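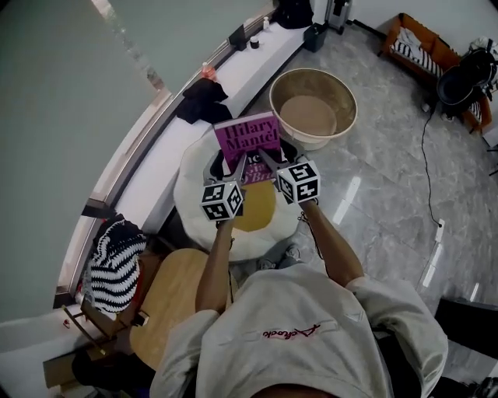
*Reading corner, ground floor: the Mantel paperback, the egg cushion and the round basin.*

To: Kemura Reading Room members
From: Esther Mrema, Collections
Date: Dec 4, 2023
Subject: Re: Paperbacks and the reading corner

Dear members,

Thank you to all who replied to the November notice. The message from Mr. Bakilana is quoted here so that the answers may be read with it.

> Bakari Bakilana wrote:
>
> Could the list be told whether the Hilary Mantel paperback is to be lent or kept in the room? I would also ask that the basin be left near the window ledge. Members have been putting returned books on the floor tiles.
>
> The catalog still shows 1,830 titles. Is this correct?

The Mantel paperback, the pink one, may be borrowed for the usual 7 days. It is entered in the catalog under the author's surname. Members who wish to reserve it should write to this list with their card number.

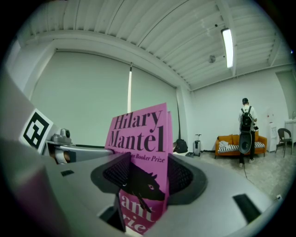 Returned paperbacks are to be placed in the basin and not on the tiles. Large hardcovers should be taken to the desk. The egg cushion is for use in the reading corner only and may not be borrowed.

The catalog figure is correct as of the last count. The shelving ordered from Bailly will allow up to 2,000 titles, and further donations of fiction will be accepted once it is installed. Please send a list of titles before bringing any boxes.

Regards,
Esther Mrema
Kemura Reading Room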